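Four weeks with the Proltum kit

2024-01-13

I have now spent four weeks with the Proltum bin-picking kit from Plidemmont, and I can report that the box it came in was excellent. Double-walled, foam cut to fit, a little cardboard tray for the screws. I mention the box first because it was the last part of the process that went to plan.

For anyone who hasn't been following along, our workshop in Termont does short-run kitting. Odd things arrive mixed together, and we separate them into bags. It's dull work, and every couple of years a vendor turns up to explain that it needn't be. Plidemmont's version is a two-finger gripper, a licence for the grasp-planning software (that part is called Kombo, and has its own login, its own logo and its own invoice), and a year of email support. You supply the arm, the bins and the patience.

The brochure promises setup in an afternoon. I suppose it doesn't say whose afternoon. Mounting the gripper took me less than an hour, and I'll give them full marks for that. Then came calibration, which wants the bin in precisely the same spot every time, and which will let you get all the way to step 74 of the wizard before mentioning that the bin has shifted and would you please go back to step one. I did this on a Thursday evening, twice, and went home.

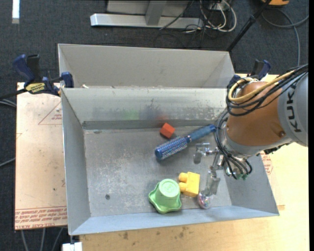
Kombo's licence tiers deserve a paragraph of grumbling to themselves. The base tier handles 130 item profiles, the next one up handles 228, and there is no way of finding out what counts as a profile short of using one up. We went with the base tier and a policy of not teaching it anything frivolous. A small clear ball, for instance, eats a profile like anything else, and so does the blue round hairbrush lying across the bin floor, bristles and all, though I'd argue the brush gives better value. You can delete a profile, but the slot stays occupied until the licence renews. I wrote to support about that one and received a very cheerful reply thanking me for my interest in the upper tier.

The planning itself is better than I expected, and I went in expecting to be rude about it. Blocks and cubes are its favourites. It likes a flat side, picks an angle without much dithering, and gets on with it. Anything round makes it thoughtful. It will hover, reconsider, ask the camera for another look and then pick the approach it had in the first place, like my dad choosing a parking spot.

Shiny surfaces are the real sore point. The manual recommends a matte liner, sold separately, in a colour they call Fog. I haven't bought the Fog. Our bins are bare metal, they have been bare metal for longer than I've worked here, and I object on principle to buying a mat so that software can see. Ask me again in May.

A few smaller notes, in the order I wrote them on the back of the packing slip:

The soft finger pads wear faster than the manual says. You get one spare set. Order another with the kit and save yourself the courier fee.

The cable guide is written for an arm with a tidier owner. Leave more slack at the wrist than the drawing shows, then run every pose slowly before you let it loose.

The status light on the gripper goes purple. Purple isn't in the manual. Support says purple is fine.

Updates install themselves on Friday at lunch. You can move this to another day but not to another time, so now it's Sunday at lunch, and I try not to think about it.

Would I buy it? We have it until the end of the trial and I've stopped wishing we didn't - make of that what you will. The hardware is solid and I'd keep the gripper tomorrow. The software is clever and priced by someone who has never had to explain a line item to my boss. I've asked Plidemmont for a quote on the gripper alone, and they've offered me a call to discuss my journey.

The call is Tuesday. I'm keeping the box either way.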